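Sorting out the odds and ends in your workshop

Posted 2025-04-28 by Joana Salgado

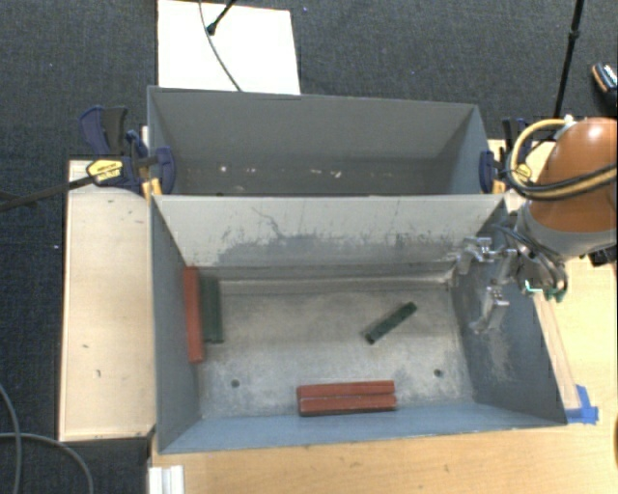
How many containers do you need for a small workshop?

Fewer than you'd think. Start with 2 big ones, one for things you use and one for things you haven't decided about, and only split them further once they get annoying to dig through. I began with 84 little drawers and forgot what was in nearly all of them!

I love a tidy-up. Give me a wet afternoon, a pot of tea and a heap of mixed screws and I'm perfectly happy, so what follows is everything I've picked up over the years, in no special order.

Tip the lot out on an old bedsheet before you sort anything. When you've finished, gather up the corners and pour what's left (sawdust, bent staples, that one washer) straight into a jam jar. So much quicker than a dustpan!

Sort by job first and by size second. All my picture-hanging bits live together – hooks, wire, pins, the tiny level – and I can't tell you how much time that saves.

Label the front and the lid. Lids wander. Masking tape and a soft pencil work beautifully, and you can rub the pencil out when you change your mind.

For rusty screws worth saving, cover them with white vinegar overnight, rinse them, then give them a bath in water with a spoonful of bicarbonate of soda. Dry them really well on a low shelf near the boiler and finish with a wipe of oil. Annapurna Kaimal wrote in last January to say she uses an old tea strainer for the rinsing, and I've done it her way ever since.

Scuffed paint on a metal box? Rub it down with 800 grit wet-and-dry, wipe it clean, and dab on a thin coat of metal paint. Two thin coats beat one thick one every time. Save the 2000 grit for polishing, it's far too fine for this and you'll be there until supper.

Put a scrap of carpet in the bottom of any box that holds chisels or drill bits. It keeps the edges nice and stops that awful clatter when you move it.

Keep heavy things between knee and shoulder height. My paint tins used to sit on the very top shelf and getting one down was quite an adventure.

Bouchra Hegazy asked about glue that dries up in the bottle. Wipe the nozzle every time, and store it standing up somewhere cool, well away from frost.

Next time: getting old varnish off a brush, and what to do with all those offcuts.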